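Registration of a late transfer between two American football clubs

Lucinda Brannigan

I act as secretary to an amateur American football club in the Tivmont league. One of our linebackers wishes to move to Taltano before the January fixtures. The form was submitted on 2021-10-28, and the league portal still shows it as pending. May he train with the new club in the meantime, and does his existing fee carry over?

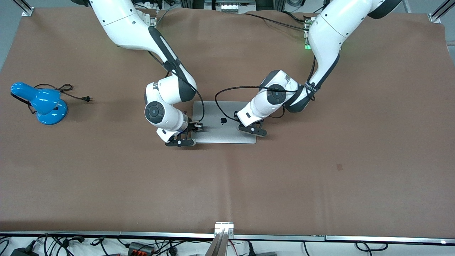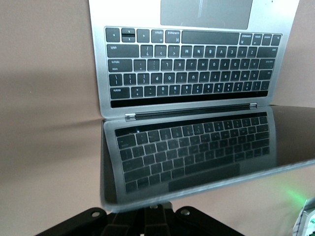 I should add that our club keeps its player records on one machine only, and I would prefer to settle the matter without sending the whole file to the league office. It is a silver laptop with a black keyboard, and the exported squad list on it runs to 306 entries going back several seasons. The portal asks for "supporting records" without stating which ones. I have read section 13 of the handbook twice and it does not define the term.

Erlinda Umali

A player whose transfer is pending remains registered to the releasing club. He may attend training with the receiving club provided that both secretaries have agreed to this in writing. He may not take part in contact drills, as his insurance cover stays with your club until the transfer is confirmed.

For supporting records, the registrar requires the player's own entry, his most recent medical declaration and proof that no fees are outstanding. Please do not send the full squad list. It contains personal details of members who have no part in the application.

The annual fee carries over within the same season. A transfer charge of £20 is payable by the receiving club. Applications normally remain pending until the releasing club presses "Confirm release", a separate step from submitting the form. I would check this first.

Fustari234

We had the same with a defensive end last year. Sat pending for weeks, then went through after a phone call. Ring them on a weekday morning. I think the charge was different for us but that was under the old rules.

Lucinda Brannigan

Thank you both. The release had not been confirmed at our end. I have now done so and have written to the secretary at Taltano regarding training.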